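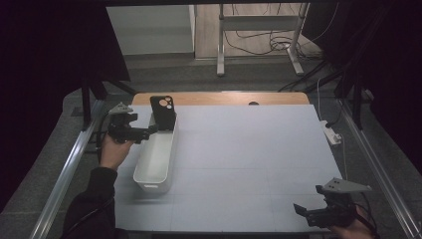 **Vunley Residents' Swap Club / Board: Buying and Selling**

**Thread: Is a Konex case worth $39?**

**tallpine_2:** My old case was $7 and lasted until December. The Konex one is $39 and the page says "military grade." Which military? Which grade?

**bushra_soomro:** I've had one for 18 months. Dropped my phone down the porch steps twice, no cracks.

**tallpine_2:** Mine survived the driveway with no case on it at all. I don't see what two drops prove.

**merrickmom:** I disagree. A raised lip around the lenses does help, cheap cases often skip it.

**oldgus:** Plenty of cheap ones have it. You're paying for the box.

**bushra_soomro:** Then buy the cheap one, Gus. Mine has a warranty.

**oldgus:** Ever tried to claim on it?

**bushra_soomro:** No.

**tallpine_2:** I'll look at the swap table on 5th March and keep my $39 for now.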